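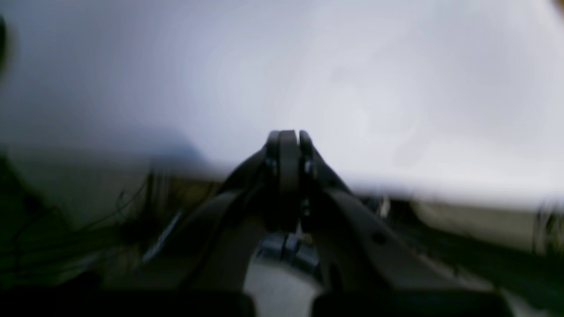
Gripper, both fingers closed.

Thread on putting in a small rainwater tank, as a few people have asked what it cost me in time and swearing. We're in Tondine, older weatherboard place, garden mostly veg and two lemon trees. Will add posts as I remember things.

Went with a 2000 litre slimline from Csizmadia. I wanted bigger. The gap between the house and the side fence said otherwise. Measure the gap at the narrowest point, including the gas meter, the tap and the bit where the fence leans.

The base took longer than everything else put together. I'd assumed you put the tank on the ground. A full one weighs two tonnes before you count the tank, and our side path is clay that moves every summer.

I dug out the old pavers, compacted road base, then had a slab poured. Three mornings of digging for me. Most of it was getting the barrow past the bins.

If you're doing your own base, check the level both ways and then check it again after rain. My first go at the road base dropped at the back corner overnight. Glad that was before the concrete.

Plumbing was done by Zoltán Orbán. He changed my plan straight away. I wanted the overflow going out onto the garden bed. He pointed at the slope and at the bottom of the house stumps and I stopped talking.

Overflow now runs back into the stormwater line, as it should have from the start. Your council may have its own rules on this, mine had a page and a half.

Gutters. Do these before the tank turns up. Ours hadn't been cleaned properly in years and had a good crop of seedlings over the laundry. Also found a tennis ball and a sock.

We have a big gum next door so leaf guard alone wasn't enough. There's now a rain head with a mesh screen on the downpipe, plus a first flush diverter. The screen needs a wipe after every windy day. The diverter I empty when I put the bins out on Tuesday.

Someone asked about mozzies. Every opening has mesh, including the overflow, which people forget. Have a look at it every so often, mesh tears.

Pump: I bought a Cakodach, the basic one. It's fine on a single hose. It is louder than I expected and it's under the bedroom window, so no watering at six in the morning. If I did it again I'd put it at the far end of the tank and run a longer lead.

Frida Hjaltadóttir up the road has no pump at all. Her tank is on a high stand and she fills watering cans from it. Slower, but she's been doing it for years with nothing to break. Worth thinking about if your garden is small.

How fast does it fill? Faster than you'd think. One wet weekend in June and it was over the top. Every millimetre on a square metre of roof is a litre, so 20 mm on even a small section adds up quickly.

How fast does it empty? Also faster than you'd think. A hot fortnight with the tomatoes in and I was back on mains water. It's not going to get anyone through a dry summer at this size. It takes the edge off.

We don't drink it. Garden only, and there's a sign on the tap. If you want it inside the house or connected to the toilet, talk to a licensed plumber before you buy the tank, as it changes which fittings you need.

Cousin over in Udia asked about colours. Get whatever matches the fence. I picked a pale one and it shows every splash of mud — regret that a bit.

Still to do: lag the exposed pipe, fix the gate so it clears the slab, find somewhere else for the bikes. Will post the veg bed layout separately once the broad beans are in.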